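Trosta handheld gripper kit – worth it for a home tidying project?

Posted by Teun Vermeulen

Hi all. Looking at the Trosta kit, the handheld one with the two blue finger pads, and wondering if anyone here has lived with it for a bit. Price I've been quoted is 446 including the camera mount, which is most of what I've got left for this.

What I want to do: record myself picking small household stuff out of boxes, then train a policy for a little arm I already own. Jars, bottles, caps, that sort of thing. No lab, just a flat. The seller page says it suits "everyday objects" but all their clips show foam blocks on a white table, so not much help.

Main worries – do the fingers cope with anything round, how many recordings before it's useful, and does the tracking fall over on plain bedding or a plain wall. Also is the Sollness software a subscription or not? Page is vague. Thanks in advance.

Babita Tripathi

We've had one since August so can answer most of this. Short version: yes, buy it, but do not expect the fingers to be good at everything.

Round things. Jars on their side are OK if you come in across the body and not at the lid. Little flat caps lying against the wall of a box are the worst, one finger has nowhere to go. We tip the box or leave them till last. Bottles lying down fine. Anything cube shaped, easy. Ribbon and bows, forget it, they just squash flat and slide.

Open the fingers fully before you get near the box. Sounds obvious but half my first lot were ruined by me opening up as I went in, and the policy learnt to dither above the box the same way. 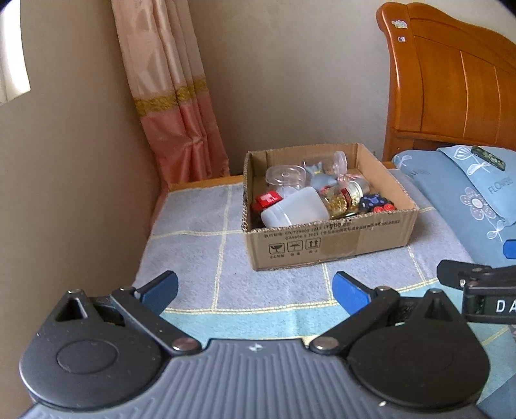
Kondetby Makers – Home Robotics Group

That's the sort of setup we use, shallow cardboard box on the bed, mixed bits in it, nothing bought specially. Bed is a decent height to work at if you're kneeling. The blanket has a thin grid on it and I'm fairly sure that helps the tracking, I had far more dropouts on a plain white duvet. So for your plain bedding question – put something patterned down. Plain wall matters less as long as you're pointing down at the box most of the time.

Clear plastic is a pain for the model, not the gripper. Mine confused see-through jars with empty space for weeks. A glass jar with something bright inside was no trouble. If you've got clear stuff put plenty of it in the mix from the start, I didnt and had to go back.

Numbers: it did nothing sensible until I had a few hundred recordings, and got properly useful nearer 3000. That's picks not sessions. I can do 51 in an evening before my wrist complains. Move the box between goes, turn it, shuffle the stuff. Software is one payment for the basic version, you only pay monthly if you want them to do the training for you. I don't.

Spare pads: get a set with the order. Postage on its own is daft.

Jolien Meijer

Agree with most of that, not on the price though. 446 is steep when the Aasen one does the same job without the mount and you can print a mount yourself. Fingers on the Aasen are narrower, so better at caps, worse at big jars. Swings and roundabouts.

Where the Trosta wins is calibration. Takes me 3 minutes, the Aasen was more like a whole cup of tea and a swear. If you're doing this in short bursts after work that adds up.

One thing to check before you pay – what arm have you got? The adaptor plate only fits some of them and the returns people are slow. Write to support with the model number, and get the answer in writing. I was told yes on the phone and it was a no.

Ans Hermans

never used this one but my brother has a gripper thing and says it is heavy. maybe try holding one first?

Teun Vermeulen

Thanks all, very useful. Arm is a second hand one with a round flange, have emailed support with the number. Babita, did you keep the same box the whole time or swap it? Wondering if it'll just learn the box.

Babita Tripathi

Swapped it. Four or five diferent ones, whatever the post brought. Leave the printing and tape on them, and do a few with no box at all, stuff straight on the blanket.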